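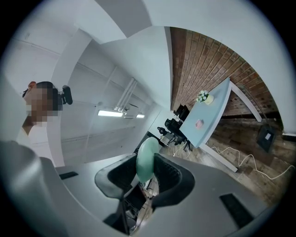

Home Reviews Workshop Lighting Contact

Drarilis ceiling tube lights, long and short

Review by Rostyslav Bondarchuk
12/26/22

3 comments | 426 shares

I bought the long Drarilis fixture in October to replace a bare bulb, and ordered the short one a week later when I saw how dark the far end of the room still was. Both take ordinary fluorescent tubes. I know most people are buying LED now, but I had a box of good tubes from the old place on Clonholm and wanted to use them up.

The ceiling is white with long panels and an exposed pipe, so finding a clear run for the long fixture took more planning than the wiring did. I ended up following the beams. The housing comes with keyhole slots at each end and the screws supplied are too short for anything thicker than thin board. I used my own. The short fixture has the same slots and the same screws.

Wiring is simple if you have done it before. The terminal block is in the middle of the housing, under a cover held on with two clips, and there is enough room to work. One of my clips snapped the first time I opened it. Clorkden, the store I ordered from, mailed a replacement at no charge, but it took 5 days and I had already used tape.

The light itself is bright and even. With white walls it carries a long way, and I no longer need the desk lamp for small work at the bench. It is a cold white – fine for a workroom, too harsh for a kitchen in my opinion. Colors look a little flat under it, so I still take paint samples to the window.

There is a hum from the long one. It is low and I stop hearing it with the radio on, but it is there. The short one is quiet. Both start in about a second, and neither has flickered so far.

I looked at the Lytvynenko fixture before buying. It has a plastic diffuser and a pull cord, and it costs more. If your ceiling is low enough that you look straight into the tubes, the diffuser may be worth paying for. Mine is high enough that the glare only bothers me when I am lying on the floor looking for a dropped screw.

Cleaning is a wipe with a dry cloth once the tubes are out. Dust gathers along the top edge of the housing and shows up quickly on the white finish.

Rating: 4 out of 5. I took off a point for the screws and the clip – the hum I can live with. I would buy the short one again, and would ask about the hum before ordering another long one.

Previous review Next review Back to Lighting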